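Foltar cell at Gebru gets a written calibration routine, and not before time
Sat 18 April 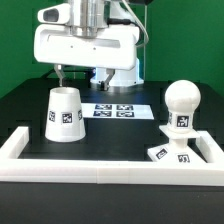

Gebru has put its Foltar handling cell on a fixed upkeep schedule after 1,541 hours of running. The marker sheet is checked every 70 hours and the finger screws at the same stop, work Flemex had quoted as a yearly visit.

"I was told the cell would look after itself," said Yeshi Shiferaw, who runs it. "It drifted 3 mm in April. I'll believe the new routine when I've seen 17 clean checks in a row."

Flemex says the drift is within limits. Gebru has asked which limits.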